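Trinda 2 review: a grasp planner worth having, with a viewer that needs work

I have been running Trinda 2 since February on two machines, one at home and one at work. It is a desktop package for planning and testing gripper motions in simulation before anything goes near hardware. You give it an arm model, a gripper and a set of objects, and it gives you back grasps, approach paths and a log of what failed.

Installation took five minutes on the newer machine. On the older one it refused to find the graphics driver until I set the path by hand, and the manual has the wrong variable name for this. The right one is in the release notes.

The planner is the reason to buy it. My usual test is a batch of 100 grasps on mixed parts, mostly brackets and short lengths of pipe, with the start pose shuffled each time. The old version needed a lot of nudging to get through that. This one runs the whole batch unattended, and when a path is rejected it says which joint or which contact was the problem. You can also freeze the random seed for a single grasp and replay it, which has saved me a good deal of guessing.

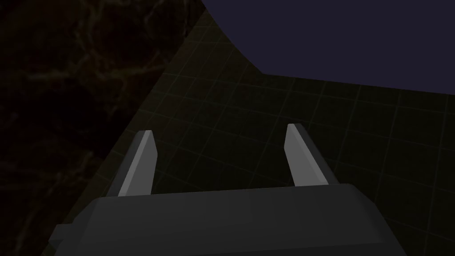 The viewer is the weak part. It opens with the lights turned far too low, and the setting goes back to default every time you load a new world. The wrist view suffers most. You get two pale fingers and the top rim of the gripper body, and nearly everything else sinks into the dark, including the grid, which is the one thing you want for judging distance. The lines are drawn in a green only slightly lighter than the surface under them. I raised the ambient value to 30 in my own config and that made it usable. If you plan to feed the wrist view to a detector, do this first, or you will be training on shadows.

Scene import is fair. Worlds made in Kuso came across with the collision shapes intact and the textures missing. Dagdag files lost their joint limits, so check those before you trust a path. Sudheer Kulkarni has posted a short script on the Potport forum that copies the limits over, and it worked for me without changes.

Scripting is in Python and the calls are sensibly named. Stepping the simulation from a script is slower than using the run button - enough to notice on a long batch. I would like a proper headless mode. There is a flag for one, but it still opens a blank window on my work machine.

Support answered both of my questions within a day. The driver fix is promised for the next release, and there was no word on the lighting.

Four out of five for the planner, two for the viewer. I have renewed the licence.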